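Home | Notebook | Index | Older | Newer
3 comments | 2 shares

05/08/2000

Toast bench, continued. Ewurabena Quaye wants the crumb question settled before we write anything for Relluvbridge, and I said I would go back over the March notes and say what I believe and what I don't. I believe less than I did when I started.

The claim, as it came to us from Landov: a day-old slice toasts more evenly than a fresh one, and you can see it in the color on the cut face. They had a chart. The chart had a nice straight line on it and no word on how many slices went into each point. When I asked, I got a second copy of the chart.

So, our own run. Plain white loaf, cut on the slicer at the Plemeck end of the building, all from the middle of the loaf, heels thrown out. 46 slices fresh, 59 slices day-old. The numbers don't match because part of the fresh lot got eaten at lunch and I only found out when I went to bag them. Fine. I would rather write down 46 than pretend.

Settings: dial at the same pencil mark each time. I don't trust the dial. If you turn it up to the mark from the low side you get one color and if you come down to it from the high side you get another, and the difference is bigger than anything Landov showed us. I now always come up from zero. Everything before that note in March should be read with this in mind, and I would throw it away if it were only mine to throw.

Warm-up. First slice out of a cold toaster is pale whatever bread you put in. Radu method (their sheet, stapled inside the back cover) says to run the toaster empty for one cycle and then begin. One cycle is not enough. After one empty cycle the first slice was still lighter than the second, and the second a bit lighter than the third. After 2 empty cycles I could not tell the first from the third by eye. I have used 2 since then. The Radu sheet also says to wait 20 minutes between batches, and I can't find any reason for it in the sheet or in my own results. Kept doing it anyway so that there is one less thing to argue over.

Color scoring. We did this with the paint cards, matching the middle of the face and then the worst corner. Ewurabena and I scored separately, with our sheets turned over. On the middles we mostly agreed. On the corners we did not, and the trouble is that each of us has a different idea of where a corner stops. She takes in the crust edge. I don't. We should have drawn it on a template before starting and we didn't think of it – put that on the list for next time.

What I can say with a straight face:

The day-old slices came out a touch darker in the middle at the same dial mark. Less water to drive off, presumably, though we didn't weigh anything before toasting, so that is me guessing.

Evenness, I see no difference I would bet lunch on. The dark patches follow the toaster. Flip the slice end for end before loading and the patch stays at the same end of the slot. That alone makes me doubt the Landov line, unless their toaster is a lot better than any I have used.

Thickness matters more than age. The slicer drifts as the loaf gets shorter and the last few slices of each loaf are thicker on one side. Those gave the ugliest toast of the lot, fresh or old. I went through my sheets and marked them with a T. If you leave out the T slices, the spread shrinks in both groups, and the gap between the groups shrinks with it. Almost 20 slices got a T, which is a lot to lose, and I did the marking after I already knew the colors. Not good practice. Ewurabena said so in red pencil and she is right.

Crumbs. This is the other half of what we were asked and the half I had hoped to skip. The idea is that dry bread sheds more, the crumbs drop to the bottom and scorch, and the smell makes people call the toast burnt when it isn't. I can believe the first part just from handling the slices. Old bread sheds on everything – sleeves, scoring cards, the notebook. Whether enough of it gets into the slots to matter is another thing. I brushed out after each batch and tried to weigh what came off, and the kitchen scale didn't move. Either there is hardly anything there or the scale is no use at that size, and I suspect the scale. Need to borrow the small balance and do it over.

On the smell, I don't think we can say a word. Two people in a room that has smelled of toast since morning are not a test of anything. By the end of a batch I can't smell it at all. If Relluvbridge wants an answer on smell they need people who come in from outside, one at a time, and don't know which loaf is which.

A note on the pale slices. Several faces of the fresh bread look tan before they ever go near the heat, depending on where the light falls, and the paint cards look different by the window than they do at the back. I scored one batch over again next to the window and moved a third of my own scores by one card. My own scores, same slices, same cards. So the color numbers are good to one card at best, and the difference between fresh and old in the middle of the slice is one card. Draw your own conclusion. Mine is that we have a hint and should call it a hint.

Butter came up again. Someone always brings up butter. It isn't in the question and I am leaving it out.

For the next run:
- Score everything in one spot, same lamp, blinds down.
- Corner template, cut from card, agreed by both of us first.
- Measure thickness on both sides before toasting and set the limit beforehand.
- Weigh each slice in and out.
- Mix the fresh and old in one batch, order drawn from a hat. We ran all the fresh first, which means anything that changed over the session is sitting inside our result.
- Small balance for crumbs.
- Lock the lunch bread away from the test bread.

That last-but-two bothers me most. The toaster was working all session and the old slices went in late. A toaster that has been on for hours could make bread look darker with no help from the age of the loaf. I can't rule it out from what we have. Landov couldn't either, I would guess, but their write-up doesn't say which order they ran in.

Told Ewurabena I won't sign a line that says "more even." I would sign "slightly darker, cause not shown." She thinks Relluvbridge will be disappointed. Could be. They can look at the sheets. The clean copies are in the folder with the paint cards and the ones with grease on them are in the drawer underneath, and where the two disagree, go by the greasy ones.

Still to do today: wipe down, bag what is left of the loaf and write the time on the bag, ask Plemeck if the slicer can be set tighter or if that drift is just how it is.
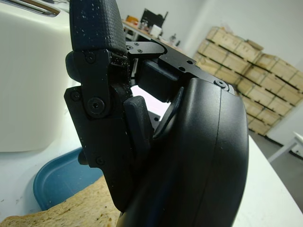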